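Print this page | E-mail this release

FOR IMMEDIATE RELEASE

Foltetti Cycling adds a second support car and two new riders ahead of the spring races

Hi everyone, Evander Yule here, team manager at Foltetti. Our press person is on leave through March, so you get me this time, and I tend to go on a bit. Bear with me!

The big news first. We have signed Szabolcs Vörös and Radymyr Levchenko, both on deals that run for 2 seasons. Szabolcs is a climber I have been chasing for ages (he kept telling me he was happy where he was, and I kept calling anyway). Radymyr is a sprinter's best friend, the kind of guy who will ride on the front into a headwind all afternoon and then ask if you want him to do it again tomorrow. We were short on both kinds of rider last year and it showed, especially in the second half of the season when we ran out of legs and ran out of people.

The other news is the car. Tekleab, our bike shop partner, is putting in the money for a second support car, which means we can finally cover a breakaway and the main group at the same time. If you watched us at the Ranarau stage race last summer you may remember Attila Jakab standing by the road with a flat rear tire and one arm in the air. He finished 3 minutes down on a day he could have won, and I still feel bad about it. Sorry again, Attila.

I asked him what he thought of the signings and he said, "Great. Is one of them driving the car?"

Our head coach, Attila Rácz, stays on as well - yes, two Attilas, and yes, the radio gets confusing. He has changed the winter program quite a lot. There is less time on the indoor trainers and more long, steady riding in the hills behind the team house, plus a block of 800 kilometers that the riders did over one training camp and have not stopped complaining about. I rode part of one day with them and had to lie down on the kitchen floor afterward.

He has also been working on food, which used to be my department and really should not have been. The riders now eat a proper breakfast before the early starts, and everyone takes a turn getting dinner together at the house. Szabolcs has already made a fish soup that I would happily eat again.
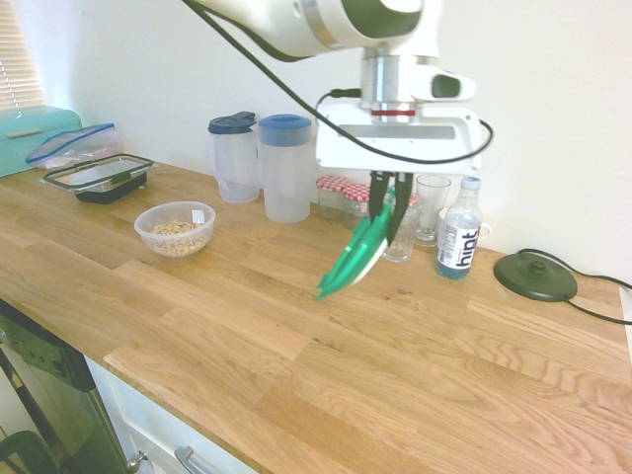

As for the calendar, we open at Ranarau again, where the organizers have added a longer climb near the finish. It suits Szabolcs and it scares me. After that we have a run of one-day races close to home, and Radymyr gets his first start in our colors there. The full race list goes up on the team site once two of the smaller events confirm their routes.

Team jerseys are still made by Adeo, and the new design has a wider collar and a back pocket that closes. Fan jerseys go on sale at the Tekleab shop the same morning as the first race, doors open at 9 a.m.

Reporters who want time with the riders, please e-mail or call the team office, extension 359. Mornings are bad because they are all out on the road.

Media contact: Evander Yule, Foltetti Cycling, team office ext. 359

Contact us | Copyright Foltetti Cycling. All rights reserved. | Back to top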